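Chapter 4
What Things Cost After You Buy Them

In this chapter you will learn:
Why the purchase price is often the least informative number on an invoice
How to tell a repair cost from a replacement cost
What a sunk cost is, and why smart people keep feeding them
How to build a simple cost-of-ownership table

4.1 The Cheapest Quote in the Drawer

Every March, Igor Machala opened a drawer in the front office of Brotero, a small maker of garden sheds, and took out the quotes for the coming year. He read them the way most of us read menus in expensive restaurants, which is to say from the right-hand column inward. Then he bought whatever was cheapest and went to lunch.

For a long time this worked well enough to look like a policy. Brotero bought the cheapest printer paper, the cheapest van tires and, one spring, the cheapest office computers it could find. The quote from a reseller called Flarevia undercut the next bid by $97 a machine. Igor framed it. He did not frame the second letter from Flarevia, in which the firm explained what its warranty left out.

The trouble with a price is that it arrives on a single day, and the thing it buys hangs around for years. In that time it will eat electricity, take up floor space, need cleaning, break at quarter to five, and finally have to be carried out of the building by somebody being paid to do something else. Accountants call the full bill the total cost of ownership. Igor called it bad luck. 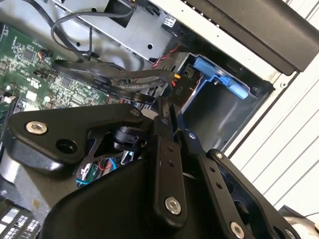
Repair costs are where most first attempts at this arithmetic go wrong. Students tend to write down the price of the part and stop, as though the part walked in and installed itself. Getting as far as a desktop computer with its case open, like the one shown, already uses up time that has to be paid for, and the part may still be in the mail. Vojtěch Zeman, who kept the books at Brotero and was rarely thanked for it, went back through a year of invoices and found that the parts for one office machine had come to $118. The labor had come to nearly 4 times that. The machine, he noted in the margin, was used to print shipping labels.

4.2 Repair, Replace, or Look Away

A firm with a broken asset has two respectable choices. It can pay to fix the thing or pay to replace it. There is also the choice most firms make, which is to move the thing to a back room and discuss it again next quarter. Looking away feels free. The cost shows up elsewhere, in the hours people spend waiting for the one printer that still works.
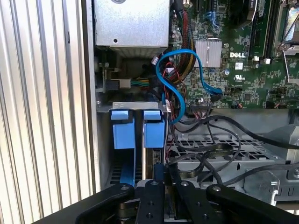 Figure 4.1 Inside a Dell desktop computer. The motherboard and power supply are separate entries in a parts budget.

To compare the two respectable choices, we ask what each will cost from today onward. Money already spent does not enter into it. This is easy to say in a classroom and surprisingly hard to say to Dalibor Vrabec, the Brotero foreman, who had put a new engine into a delivery van and then a new gearbox, and who regarded the van's rust as a personal insult. When the axle went, Dalibor argued that they had spent too much on the van to give up on it now. Economists have a name for money in this position. It is a sunk cost, and the van was a good place to sink it.

Suppose the axle buys 2 more years of driving. The question for Brotero is whether those years are worth more than the repair, the fuel and the likely next breakdown, compared with what the same money would do toward another van. The engine and the gearbox have no vote.

Key terms
Total cost of ownership: the purchase price plus every cost of using, maintaining and disposing of an asset, less anything it can be sold for at the end.
Sunk cost: a cost that has already been paid and cannot be recovered.
Downtime: the period in which an asset is owned but cannot be used.

Before you read on
Choose something you own that has been repaired at least once. Write down what you paid for it, then everything you have paid since — including your own time, at whatever hourly rate you can state with a straight face. Keep the list. You will need it for the table in Section 4.3.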